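Dramcombe Square Summer Program: Frequently Asked Questions

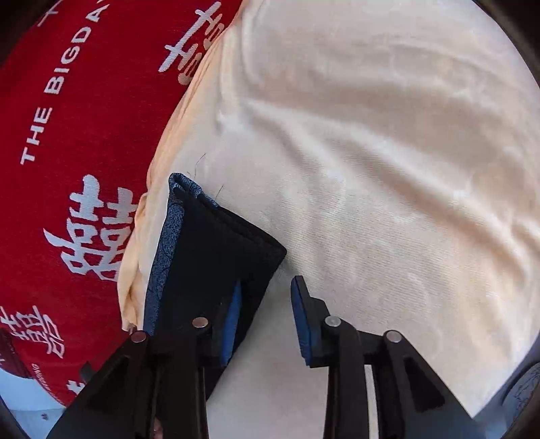 Red cushion, cream blanket

What is the summer program?
It is a season of free events and temporary seating on Dramcombe Square. The parking bays on the north side are closed to cars for the season and the space is given over to tables, a small stage and a reading corner.

When does it start?
The square opens on 12 May 2000. The last day will be posted on the board by the fountain once the street closure permit has been extended.

What are the hours?
Tables and chairs are out from 10 a.m. until dusk. The stage is used in the evenings only, and amplified music stops at 9:30 p.m.

Do I need a ticket?
No. Everything on the square is free. The one exception is the drawing class, which has 5 places per session. Sign up at the information booth.

Who is running it?
Dramcombe Streets Group, with permission from the city. Kaisu Lahtinen is the program manager and Tiziana Tedesco books the stage. Helmi Heiskanen handles vendor permits.

How was the layout decided?
We put out a survey in April and received 2,083 replies. Shade and places to sit came first by a wide margin. A playground was also popular, but the paving there sits over a utility vault and we can't anchor equipment to it.

How many seats are there?
There are 72 movable chairs and 65 places on fixed benches. You can move the chairs anywhere inside the planters. Please leave the fire lane clear – it runs from Allano Street to the old bank steps and is marked in yellow.

Can I bring my own food?
Yes. You can also buy food from the carts on the east side. Glass bottles are not allowed. Alcohol is only allowed inside the Vunetti Cafe patio, which has its own license and its own staff.

Are dogs allowed?
On a leash, yes, except in the reading corner.

Where do I park?
The Magyar Street garage is two blocks away. Evening rates are posted at the entrance. The bus stop on the north side has moved around the corner to Allano Street for the season, and all routes still serve it.

Is the square accessible?
The stage area, booth and restrooms are all step-free. The slope on the west side is steeper than we would like, so wheelchair users may prefer to come in from Magyar Street. A portable ramp is kept at the booth for the reading corner platform.

What happens if it rains?
Seating stays out in light rain. Stage events are called off by 4 p.m. and the decision is posted at the booth. We do not reschedule most of them.

Can my group perform or hold an event?
Probably. Pick up a request form at the booth and return it at least three weeks ahead. Groups that need power should say so on the form – there are only two outlets. Political rallies and private parties need a city permit instead, and we can't issue those.

I live next to the square and have a noise complaint. Who do I call?
Ask the booth for Elsa Myklebust during open hours. After 10 p.m., call the city's non-emergency line.

I lost something. Where should I look?
Found items are kept at the booth for two weeks and then go to the city lost property office.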